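March, 6.40 am

Started on the workbench before breakfast. The top is due for its second coat of oil this month and I can't oil it with things standing on it, so everything came off bar a few odds and ends. Wiped down with a damp cloth, then dried. The grain has gone pale again near the window end, same as last autumn. The Londivis oil lasts longer than the Skesico did, but it takes two days to cure and smells the whole time. Meter read 1,755 when I switched the heater on, noted here so I can work out what the curing costs.
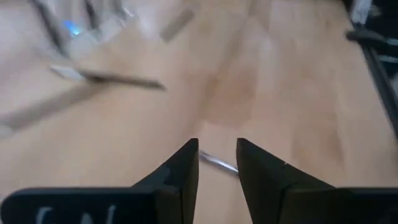 The metal bits are the slow part. I have been sorting them by diameter, then by length, and anything bent goes in the scrap tin. Checked the straight ones with the calipers. Two were under size, so they must be from the old Skokotis set - I had assumed those went out when we moved. Put them in an envelope and labelled it.

Still to do: sand the worn patch with 240 grit, vacuum, first wipe of oil along the grain, leave it 20 minutes, take off the excess. Rags to be laid flat outside to dry, never left in a heap. The drawer unit from Jayasinghe sticks on the left runner and wants wax.

Stopped at 9. Tin of oil is a third full, should be enough for the top but not the shelf.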